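From: Imogen Marsden
To: Barta house list
Date: Sep 22, 2018
Subject: Re: mugs and coasters

On Thursday Tibor Juhász wrote:
> Do we still need a coaster under every mug? I count six mugs
> and six coasters, but the coasters don't match. I can bring
> a set from Filtmont, 400 for the lot.

Please hold off on the Filtmont set. I would like to keep the ones we have – the rattan one, the two round brown ones and the soft ones. The marble is dark and the veins hide a lot, but rings do show on it once the polish goes dull.

My suggestion is that the mugs live on the pink tray and the coasters stay on the counter behind it. Two rows of 3 fit, though the light blue mug at the back left overhangs the corner a little. Pictures of the mugs and coasters:
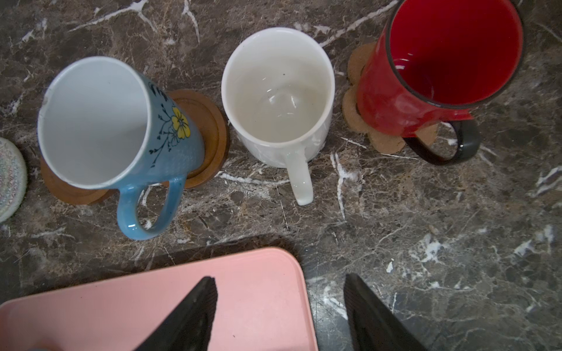
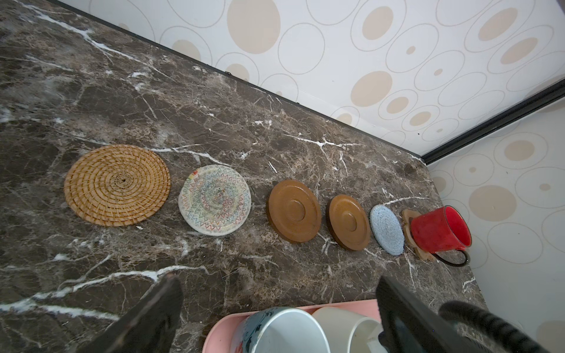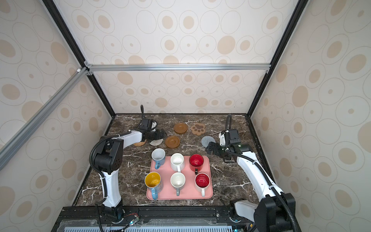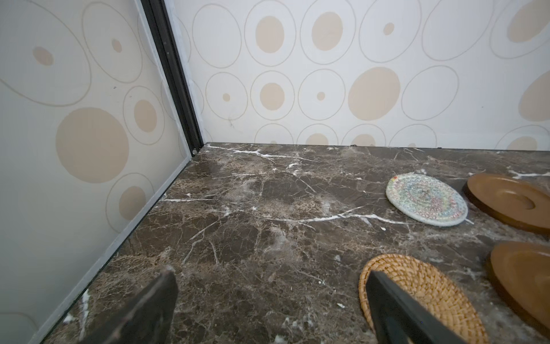
Kinga Sipos asked me to pass on that she would keep the brown coasters for hot drinks only and put the rope one through the wash now and then – she has had hers since May and it held its shape.

I am fine with that. The light blue mug with the yellow flower may have a small chip in the rim, so please check it before you drink from it. If it is chipped I will use it for pens.

Tibor, if you still want to buy something, we are short of dish towels.

Imogen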